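Section 4. Good Practice for Cloth Handling on a Two-Arm Cell

Welcome back, and thank you for getting this far. By now your Kaltora cell should be bolted down, powered up and talking to the Mikex controller. Section 3 dealt with hard parts, which stay the shape you left them in. Cloth is a different sort of customer, so please take your time over these pages, even if you have run plenty of jobs before.
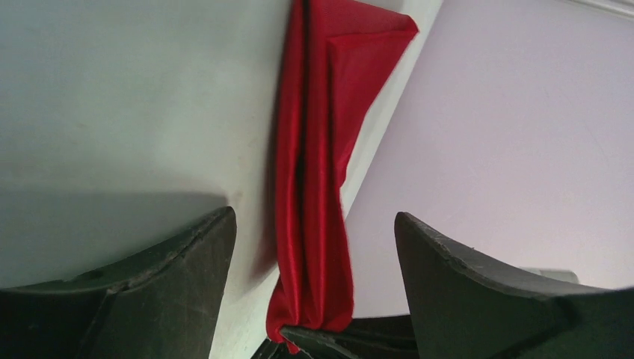
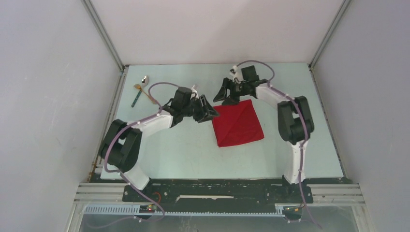
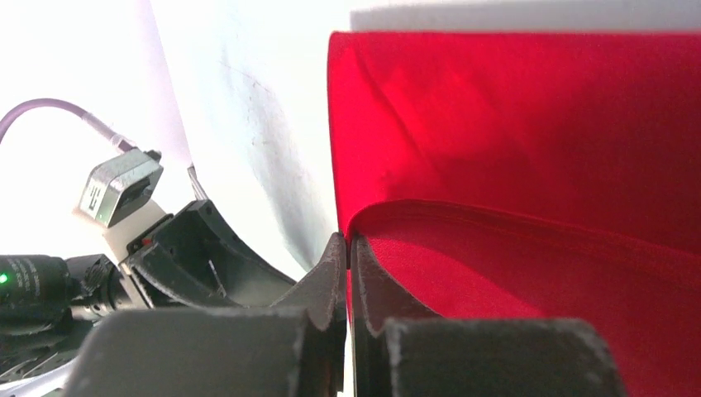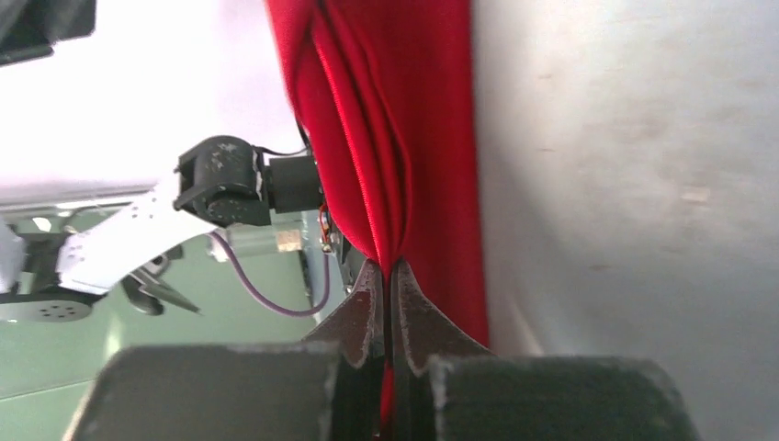

4.1 Before you start

1. Read the cell rules card all the way through. If yours has gone missing, print a new one from the Lambrechts folder and put it up where the next person can reach it without leaning over the arms.

2. Check that the stop button works. Press it, see that both arms hold, and release it again. We ask for this at the start of every shift, and yes, also after lunch.

3. Run your eye along each cable from the base to the gripper. You want enough slack for the full reach of the arm, and not so much that a loop can drop between the fingers or hook over the other arm. Replace any tie that has gone brittle.

4. Look at the fingertips. A bit of scuffing is normal on printed fingers and does no harm, but a rough or chipped tip can pull threads, especially on satin. Draw a scrap of the same fabric over each tip by hand, with the power off. If it snags, sand the tip lightly or fit a new one.

5. Clear away anything the program doesn't call for. If other items do need to stay on the surface, enter them in the layout sheet so that whoever takes over knows they belong there.

Note: Sleeves, lanyards and long hair are cloth too, as far as a gripper is concerned. Please tuck everything away before you go near the cell.

4.2 First grasp and lift

1. Set the speed to 30 percent and leave it there until the whole routine has run cleanly.

2. Bring one gripper in at the edge of the fabric and close it gently. A narrow pinch is plenty for light cloth, and a big mouthful only gives you creases to fight with later on.

3. Keep the second arm parked until the first has finished closing. When both arms have to share the space over the cloth, one leads and one waits, and the program header should say which is which.

4. Lift slowly and let the fabric hang for 2 seconds before moving sideways.

5. For a handover, close the receiving gripper fully before you open the giving one. Never let both arms pull against each other to straighten a fold.

CAUTION: Do not reach in to smooth or free a piece of cloth while the arms are powered, however small the snag looks. Press stop, wait for both arms to hold, switch off at the controller, and only then put your hands inside. Support the arm if it is likely to sag.

4.3 During the shift

Stop for a short check every 30 minutes. Wipe the lint off the fingers and the camera lenses, feel the joints for unusual warmth, and jot down any dropped or torn pieces in the Nuditz log. A line or two will do nicely, and it makes life so much easier for the person trying to work out later why the grip setting was changed.

If you do change the grip setting, go back to 4.2 and start again at low speed.

Nuditz Cell Setup Guide | Questions? Contact your Nuditz support desk | © Nuditz, all rights reserved | Back to top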